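FOR IMMEDIATE RELEASE

Gruvwood Opens Desktop Computer Refurbishing Program in Balmont

BALMONT - Gruvwood, the regional reuse and repair service, announced today that its desktop computer refurbishing program will open to the public in April at the Bedoya Building in Balmont. The program will accept used desktop computers from households, schools and small offices, prepare them for further use, and return them to local organizations at low cost.

Work on each computer begins with the case open and the storage drive in reach. Many office desktops hold the hard drive in a plastic caddy that slides into a drive bay, with the data and power cables plugged in at one end. Drives are removed before any other part is tested, and each one is logged against the computer it came from.
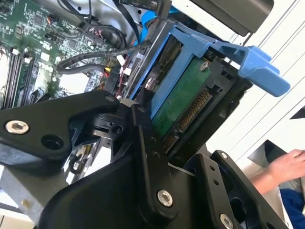 Drives that pass a full surface test are erased and may be used again. Drives that fail are set aside for destruction, and the donor may ask for a written record. Gruvwood does not read, copy or keep any files found on donated equipment. Donors who wish to save their files are asked to do so before drop-off, as they cannot be recovered later.

Memory, cables and connectors are checked next. Loose plugs are a common cause of a computer that will not start, and a good number of machines given up as broken need only a cable seated properly or a memory module replaced. Parts taken from computers beyond repair are sorted and kept for later use.

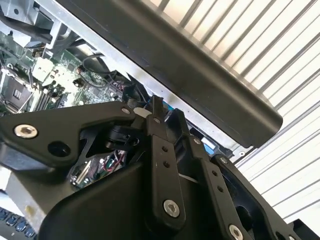
Each finished computer will be loaded with a current operating system and tested before release. Orders will be handled through Fatine, the Gruvwood online request service, which opens to schools and libraries first and to all other groups in the weeks that follow. An organization may request up to 9 computers at a time.

Drop-off hours are from 9 a.m. to 3 p.m. every Sunday at the loading entrance of the Bedoya Building. Donors may bring up to four desktop computers per visit. Keyboards and mice are welcome - monitors and printers cannot be accepted at this time. Power cords should be taped to the case or placed in a labeled bag.

Contact: Gruvwood Press Office, Bedoya Building, Room 2153, Balmont | © Gruvwood. All rights reserved. | Back to top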